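Home Kitchen Laundry Shed Market & Garage Sale Ask Us

Garage sale and market stall tips, the short version

Posted October 15, 2026
Share 13 | Comments 4

Doing this fast as the Plorcombe street sale is coming up and my inbox is full of the same questions. Been selling off the driveway and at the hall market for 11 years, mostly kitchen stuff, jars, tools, kids' gear. Here goes.

Night before

Wash everything. Glass especially. Hot water, bit of white vinegar, dry with an old tea towel, not paper. Sticky labels on jars: smear of cooking oil, leave it while you have your dinner, scrape with a plastic card. Eucalyptus oil if it's stubborn.

Rusty hand tools: steel wool and a wipe of oil. Don't go mad. Buyers like to see a bit of age on a chisel and get suspicous when it's too shiny.

Clothes, hang them. Folded piles get pawed through and end up on the grass by nine. A broom handle between two stepladders works fine, tie it on at both ends.

Cast iron pans: salt and a cut potato, rinse, dry on the stove, thin coat of oil. Sells for double what the grubby one does.

Pricing

Masking tape and a fat marker. Masking tape peels off, the shiny price stickers don't. Round numbers only. One dollar, two, five, ten. You don't want to be hunting for fifty cent pieces.

Put a price on EVERYTHING. People who have to ask mostly won't, they put it down and wander off.

One box marked free near the gate. Chipped mugs, odd lids, plant pots. Gets people stopping.

Setting up

Heavy stuff at the front edge of the driveway where it can be seen from a car. Small valuable stuff on the table nearest you. Old sheet over the table, clothes pegs underneath at the corners if it's windy. Plates stood up in a dish rack look much better than a stack, and they get bought as a set.

Books spine up in shallow boxes. Banana boxes are too deep.

Power tools, have an extension lead running so buyers can try them. I sold a Bakker sander in January that sat unsold at two markets before I thought to plug it in.

Small bits

Screws, hinges, buttons, drawer knobs, beads. Sort them. A divided wooden box does the job, or muffin tins, or egg cartons at a pinch. Mixed tin of hardware, you'll get two dollars. Sorted into compartments and sold by the handful you'll get ten or more out of the same lot. Line the compartments with a scrap of felt if it's jewellery, stops things sliding about.

Taking money

Float of small notes and coins, in an apron or bum bag, never a tin on the table. Tins walk. Most people under forty don't carry cash now, so have a card reader or at least your bank details on a bit of cardboard.
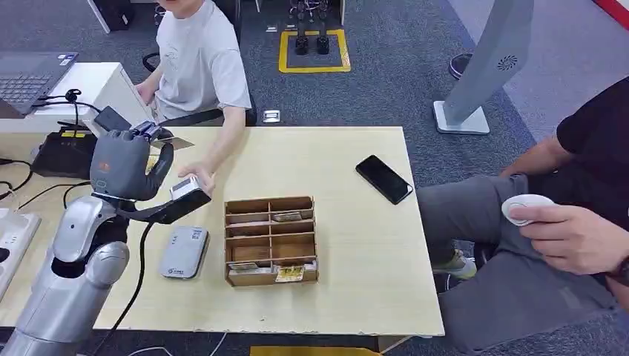

Charge the reader overnight, and test it with a small payment at home before you're standing there with a queue. Check the phone signal where you'll be sitting too, our hall is hopeless at the back wall. Keep a notebook of what went and how it was paid. Tap sales go in one column, cash in the other, and add up at lunch not at the end when you're stuffed.

Packing up

Half price from noon. Last hour, fill a bag for five bucks. Anything left goes straight in the car to the op shop, do not let it back in the house. Tape comes off before it goes, they'll thank you. Wipe the tables down before you fold them or the hinges get gritty.

That's the lot, shed shelving next time.

447 people found this page useful

Comments

Daiane Arruda
The potato trick worked on my nan's frypan, thank you!! Does it work on a wok as well or will it scratch?

Arnout Verbruggen
Carbon steel wok is fine, go easy on the salt. Would add: bring a tarp. Always bring a tarp.

shedlife
what do you do about people turning up at 6 am when the sign says 8

jen_m
Charge them full price lol

Previous Next Back to top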